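8. Setting up a review deck in Voicu

A review deck holds the word cards a learner sees in each daily session. Only accounts with the Teacher role can create one.

8.1 Creating the deck

1. Open the Decks tab and select New.
2. Enter a deck name and choose the source and target languages.
3. Set the daily card limit. The default is 40.
4. Select Save. The deck appears as a draft until it is assigned to a class.

Note: Cards with no example sentence are accepted, but they are left out of gap-fill exercises. 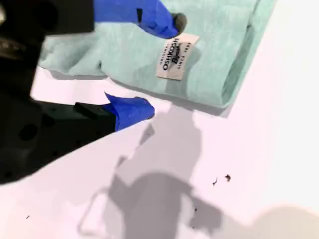

8.2 Importing a word list

1. Save the list as a CSV file with one entry per line – term first, translation second.
2. Select Import and choose the file.
3. Check the preview. Duplicate terms are marked in red.
4. Select Confirm.

Caution: Importing with Replace turned on deletes all review history for the deck. Export the history first (see section 9).

Accented characters that display incorrectly in the preview point to a wrong file encoding. Save the list again as UTF-8 and repeat step 2.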